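Ticket 3587 -- Nisgate supporters' ticket app
Status: open again (sorry!)
Opened by: Wilma Tosh

Hi Kathleen, me again. The away tickets for the Costello game still won't load on my phone. I bought two through the Zalta app, the money left my account, and all I get is the spinning soccer ball and then "Entry 495 not found." I've logged out and back in, deleted the app, put it back, and tried it on my sister's phone too. Same ball, same message.

Update, 4 p.m. I did what you said and cleared the saved passes. Now last season's cup game shows up, which was a nice memory (we lost), but still no Costello.
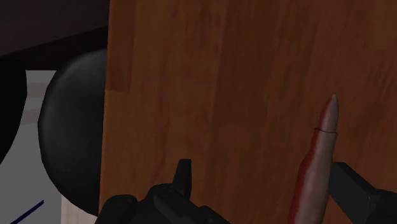 My season pass is fine, by the way, so it's only the away stuff. It opened right up at the home game in June and the guy at gate 21 waved me through. The one thing that changed is that I picked a new background for the app, a reddish-brown wood one with the grain running mostly up and down, and I did wonder if that was hogging memory or something. I switched back to the plain club colors and nope, no difference, so I guess we can cross that off.

Reply from Kathleen Lenihan, ticket desk:
Hi Wilma, found it, I think. You have two accounts with us, one under your old email, and the away tickets went to that one. I've merged them. Can you pull down to refresh and tell me what you see?

Update, 6:30 p.m. They're there! Both of them, right under the season pass. One more thing though -- the second ticket has my name on it too and it's meant to be my brother's. Will they care at the Costello turnstiles, or do I need to change it before we get on the bus?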